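Section 4: Changing over to assisted clearing

4.1 Who this section is for

Read this section if you work in the wash-up area at the Crabtree canteen, or if you supervise someone who does. It covers the Orel arm, the Tridon control panel and the changes to the clearing shift. Installation and wiring are in Section 2.

4.2 What changes on shift

The arm takes over the sorting of small items between tray and rack. Staff still scrape plates, load the machine, check for chips and put away. The clearing shift stays at two people. One runs the station and the other works the floor, and they swap at the break. Breaks stay at 15 minutes, and the arm must be paused while the station is unattended.

4.3 Teaching a grip

1. Log in at the Tridon panel with your own code.
2. Choose Teach, then Thin Items.
3. Hold the item between the fingertips and press Close. Keep your own fingers well above the tips.
4. Let go once the panel shows Held, then look at the wrist view before you press Save.
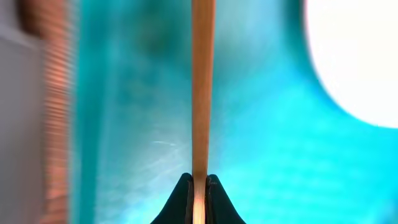

Thin items are the ones staff will be asked about most in the first weeks. The two fingertips meet along a narrow gap, and the item has to sit in that gap with a fingertip on each side, as the wooden stick does in the wrist view. If it leans, press Open and start again. A poor grip that has been saved will be repeated all shift.

Note: Up to 18 grips can be stored. Ask before deleting one, as the other shift may be using it.

Caution: Do not pull an item out of closed fingers. Press Open first.

4.4 Laying out the station

1. Pause the arm and wait for the amber light.
2. Set the rack on the left and the tray on the right, leaving a strip of table clear between them.
3. Lay chopsticks on the tray before bowls if you are right-handed, or after if that is quicker. The arm can be taught either way, but both shifts must use the same order.
4. Put cups in the rack, not on the tray.
5. Check the wrist view. A layout with a cup lying in the rack and two bowls on the tray with the chopsticks running beneath the smaller one can be saved as a starting point.

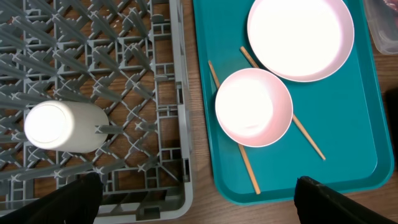

4.5 Stopping and handing over

1. Press Pause. Use the red button only if someone could be hurt or something is about to break.
2. Write any dropped or missed items in the Fasska log, with the grip number.
3. Tell the next operator which grips you changed.
4. Log out. Work done under your code is recorded as yours.

Note: The log is used to correct grips. It is not used for appraisals or to set individual targets.

Requests for more training go to Gwion Dafis. New operators have 2 supervised shifts before running the station alone.

Section last revised 12 Feb 2023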